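4.2 Collection sites and task selection

The second group of tasks was recorded outside of our own laboratory. We wanted rooms which were not arranged for a robot, because in earlier work we found that a policy trained only on a clean table fails quickly when it meets an ordinary counter. The site in Orthorpe is a good case. It has what appears to be a washing area under the stairs, a dark countertop with a faucet, and storage which the people of the building continue to use. We did not remove objects before recording, except when they were fragile.

We selected chores by asking two questions. Is the chore done often enough that a machine would be useful? Can one operator show it with two hand-held grippers, without putting them down? Folding small towels, moving a cup away from the sink, and loading a dryer passed both questions. Opening a bottle with a tight cap did not pass, as the fingers slip, and we left it for later study.

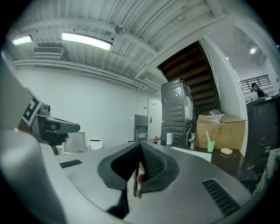

Figure 3. View from one hand-held gripper at the Orthorpe site, with the second gripper and its square marker at upper left.

In total we kept 417 demonstrations from this site. Each demonstration was checked by a second operator, who did not record it, and was rejected if the marker was lost for a long period or if the chore was not finished. The lighting was a greater difficulty than we expected. Ceiling lamps enter the wrist view whenever the operator tilts the hand upward, and then the exposure changes and the fingertips become dark. We tried to correct this with the Bralemix preprocessing tool, but the correction introduced a delay, so the results in this section use the raw video.

The policy, which we call Lò, was then tested on the same chores with 36 trials for each chore. For moving a cup the result was encouraging, and most failures came from a poor first grasp. Towel folding was weaker. The robot could bring two corners together, but it often released the cloth too early - the wrist camera is blocked by the cloth exactly when the decision to release must be made. Loading the dryer was the weakest chore. A person corrects the position of a shirt many times without thinking about it, and our demonstrations contain these small corrections only in a fast and irregular form.

We compared Lò with the Cleltex baseline under the same conditions. The baseline moves faster but it does not try again after a missed grasp. When we allowed 2 attempts for each trial, the difference between the two methods became smaller for the cup, and remained large for the towel.

From these results we do not claim that household work of this kind is solved. A single chore, started from a reasonable position, can be done with moderate reliability. A chain of chores is a different matter - an error in the first step changes the place of every object in the next one, and the training data has few examples of such states. In Section 5 we study whether adding demonstrations of recovery can reduce this effect.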